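How to oil a pale wooden table top

Dulotance Home Notes – Furniture care, part 2

A pale wooden table looks very nice when it is new, but after one winter of cups and elbows it becomes dull and a little grey. In this guide I explain how I clean and oil such a table top. You need one free afternoon, and then the table must rest until the next morning.

What you need

– a soft brush and mild soap
– sandpaper, grit 180 and grit 240
– clear or white-tinted furniture oil (I use the matt one from Fodov)
– 2 cotton cloths without fluff

Step 1. Wash the wood

Take everything off the table. Brush away the crumbs, then wipe the whole surface with soapy water and a well wrung cloth. Leave it to dry for two hours. Do not put it next to the radiator.

Step 2. Look for the direction of the grain

Before you sand, go down with your eyes near to the wood and look how the lines run. On many tables they are not straight everywhere. They can bend in wide curves on one side and become almost parallel on the other. Your hand should follow them as well as it can. 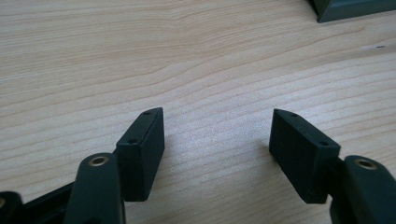 Pale wood with a matt surface: curved grain to the left, straighter lines to the right.

Step 3. Sand lightly

Begin with 180 and finish with 240. Press only a little. If you sand across the lines, you will make small scratches which you notice later, when the oil is on. Wipe away all the dust with a barely damp cloth and wait again until the wood is dry.

Step 4. Put on the oil

Pour a small amount on the cloth and spread it thinly, always along the grain. After 15 minutes wipe off everything that the wood did not drink. The second coat goes on in the same way, but it needs less oil. Ordinary clear oil can make pale wood more yellow – try it first on the underside.

Oily cloths can catch fire by themselves. Spread them flat outside to dry, or put them in water in a closed metal tin.

I repeat the oiling every September. For water rings and burn marks, see part 3.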